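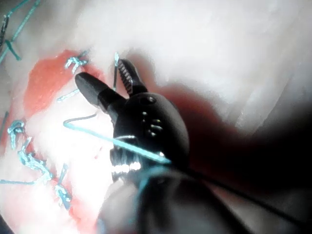
Open jaws of a surgical instrument beside a row of tied suture knots, seen from a camera near the instrument wrist.

Wevier is a method for training robotic surgical instruments to place and tie interrupted sutures from recorded demonstrations. It was developed by the Mansour Laboratory under Mounir Radwan and was first described in November 2023. The method belongs to the wider field of imitation learning, in which a control policy is fitted to examples of a task performed by a human operator.

Background

Suturing is among the harder tasks to automate in robotic surgery. Thread bends and twists in ways that are difficult to model, and tissue moves when it is pulled. Earlier work at the laboratory relied on a planner called Turby, which computed a needle path in advance from a three-dimensional map of the wound. Turby performed well on flat silicone pads but lost track of the thread once a knot had been started, and a person had to finish the tie by hand.

Method

Wevier divides a suture into 5 stages: approach, needle pass, thread pull, wrap, and tie. A single policy covers all of them. At each step it receives images from the endoscope and from small cameras carried near the instrument wrists, together with the joint positions of the arms. It returns a short series of movements, expressed relative to the current position of each instrument tip. Relative movements were chosen to limit the effect of cable stretch, a known source of error in cable-driven arms.

The close view is used mainly during the wrap and tie stages. At that distance a thin strand can be separated from finished knots and trimmed tails of the same color, a distinction that is often lost in the wider endoscope view. Blood on the tissue, glare from wet surfaces and the shadow of the instrument itself remain common causes of error, and training images are altered at random in brightness and color to reduce their effect.

Training data

The first version was trained on 300 demonstrations recorded by trained operators. Each recording covers one complete stitch, from the first approach to the cutting of the tails. Recordings in which the needle was dropped were kept if the operator recovered it – the laboratory considered these useful for teaching the policy to correct its own mistakes. The collection is stored in a format named Plultonura, which keeps the camera streams and arm positions on a shared clock.

Evaluation

In the laboratory's bench tests, Wevier completed up to 90 percent of stitches without human help. A stitch was counted as complete if the knot was closed and the wound edges met. Most failures occurred during the wrap stage, when the strand slipped from the jaws or caught on a neighboring tail. A second series, carried out in December, used the endoscope view alone. Completion fell by 33 percentage points, with the largest drop in the tie stage.

Limitations

The reported tests do not measure knot strength over time or the force applied to the tissue. The policy does not choose where stitches should be placed; an operator marks each entry and exit point beforehand. Continuous sutures are outside its scope. Performance with thread colors absent from the training data has not been reported.

See also

Imitation learning
Robot-assisted surgery
Surgical suture
Visual servoing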